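Small wooden drawer box keeps sliding open – how do I fix it without ruining it?

Posted in Home and Repair > Small furniture
463 views, 3 replies

Ximena Toledo

I have a little one-drawer wooden box that sits on a big brown table. It holds small things that would otherwise end up all over the place: a red toy car, chalk, erasers, a few keys. The drawer runs wood on wood, with no metal slides. It moves too easily now and won't stay shut when somebody bumps the table. It also goes crooked if I pull the handle from one side.
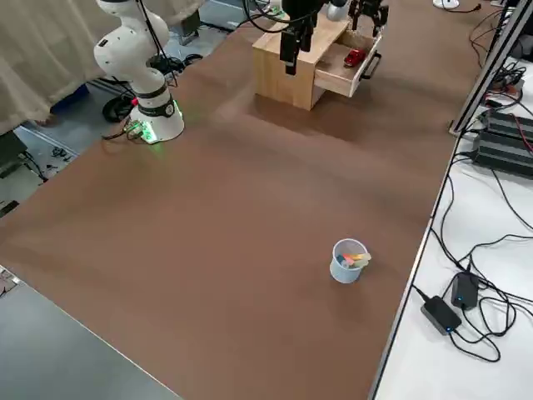

Drawer open with the toy car in it. The chalk is in the blue cup for now.

I would like to keep the box unpainted. I have a candle, fine sandpaper and some felt pads left over from chair legs. Are any of those useful for this, or do I need to buy something? I also wouldn't mind advice on whether chalk should go back in there. It leaves dust in the corners and I think that is part of the problem.

Wogan

Leave the candle alone. Wax is for drawers that stick, and yours has the opposite trouble.

Take the drawer all the way out and brush the dust from the box and from the bottom edges of the drawer. Then cut a thin strip of felt and stick it to one outer side of the drawer, near the back. Try it before adding a second strip. The pads for chair legs are usually too thick, but you can split one with a sharp knife. If it is still crooked, put a matching strip on the other side.

Don't sand anything yet. Sanding makes the gap bigger.

Jestideo

I just keep a rubber band around mine. Looks bad but it works.

Estudbridge

Agree with Wogan on the felt. I would add one thing – check that the box sits level. Mine leaned forward a little and the drawer crept open by itself. A folded piece of card under the front edge fixed it.

Looking down at it from the other side, the drawer is nearly as wide as the box, so there isn't much room for felt. Start with the thinnest you can find.
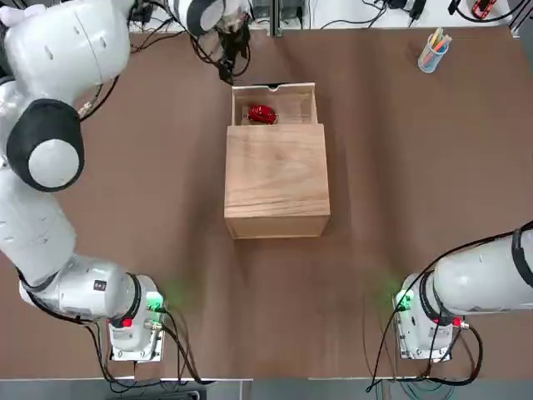 Keeping chalk in a wooden drawer

I wouldn't put it back loose. The dust gets into the runners and the pieces break when the drawer is shut hard. Leave it standing in the cup, or use a small tin with a lid if you want it out of sight. For the dust already in the corners, use a dry paintbrush first and then a barely damp cloth. Let the wood dry with the drawer out.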